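# Care of the Two-Arm Whiteboard Station

These tips apply to the two-arm station in the Mitville workshop. Questions go to Wanda Pettigrew. Entries in the station log are reviewed each January by Dilwyn Morgan.

## Before powering up

- Confirm that both arms are in the parked position and that the stop button is released.
- Clear the table of tools, mugs and paper. The whiteboard is the only item that belongs in the work area.
- Wipe the tabletop with a damp cloth and let it dry. Do not spray cleaner toward the arms.
- Look over the board for leftover ink. Old marker that has been rubbed but not removed will leave gray and purple traces, and these should be cleaned by hand before the next run.
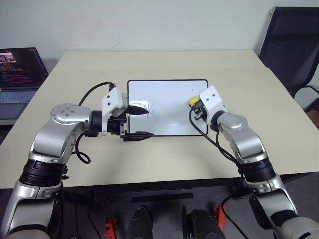 ## Gripper fingers

Fingers should be inspected after every 40 hours of operation. Open the gripper fully, switch off the arm, and brush the tips with a dry nylon brush. Marker dust packs into the serrations and is difficult to remove once it has hardened. A wooden toothpick will lift it; a metal pick will scratch the finger and is not permitted.

Check the screws on the white housing with the short hex key kept in the Plaltell drawer. They should be snug. If a screw turns freely, remove it, clean the thread and refit it with one small drop of removable threadlocker. Report a second loose screw on the same housing to Eifion Lougher.

## Cables

Each gripper cable needs enough slack to follow the wrist through its full travel. A cable pulled straight at any point in the cycle is too short. A cable that lies across the board or drops over the front edge of the table should be gathered back and tied loosely to the forearm before the arm is moved at speed.

1. Move the arm slowly by hand control to its farthest reach.
2. Watch the cable at the wrist and at the elbow.
3. Return the arm to the park position and feel along the jacket for nicks.
4. Replace any damaged cable with stock item 412. Tape is not an acceptable repair.

Connectors are to be pushed home with the power off. Never pull on the cable to free a plug. 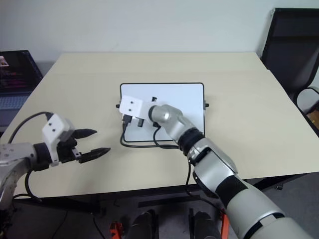

*Both arms over the table, with the left gripper open.*

## Cleaning the arms

Use a soft cloth, barely damp, on the silver sections. Keep moisture away from the black rings at the joints. Solvent wipes from the Skarkier cabinet are for the board only.

## Log entries

Record the hour reading, the work done and your initials. The last full service was entered by Mererid Gape at 532 hours. Spare fingers are held by Wyn Gronow, who should be told when the final pair is taken.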